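# Review: Vestix Hand-Held Gripper Pair, Self-Assembly Version

Orodmont Shared Workshop purchased the Vestix gripper pair in February for members who wish to record folding and sorting tasks by hand before committing to a robot arm. This review covers assembly and the first weeks of use.

## Assembly

The parts arrive in two trays, left and right, with fasteners bagged by step. Bronwyn Ruawai built the pair at the electronics bench in 90 minutes, using the printed guide and one hex driver. The guide is clear up to the point where the jaw linkage is fitted. At that step the drawing shows the right-hand unit only, and the left must be worked out in mirror image. The linkage should turn freely before the casing is closed; reopening it means removing the side disc again.

Print settings for spare jaws are included. Our replacements came out of the Tolia printer slightly oversize and needed light sanding at the pivot.

## Use

Each unit is held from beneath and closed with the fingers. The grip is comfortable for short sessions. Members with smaller hands reported strain in the thumb after longer ones, and a narrower handle would be welcome.

Cloth is the most demanding material we have tried. Thin shirts slip if the jaws take only the hem - a deeper bite corrects this. Heavier garments hang well from two corners but pull the wrists down, and the operator must keep both units level.

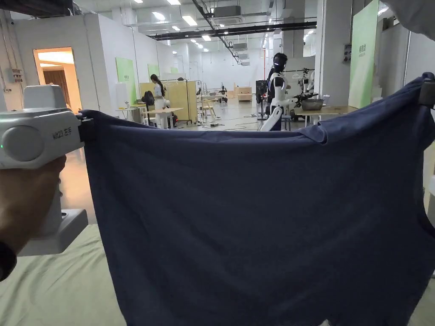

*Dark navy garment held by its upper corners, left unit marked "kit23 左手".*

The jaws were cycled 200 times on folded toweling without visible wear. Charging is by a supplied Lockyer adapter, whose lead is too short for our benches.

## Rating

4 out of 5. Recommended for workshops with some experience of small mechanisms. First-time builders should ask for help with the linkage, and units should be labeled left and right before they leave the bench.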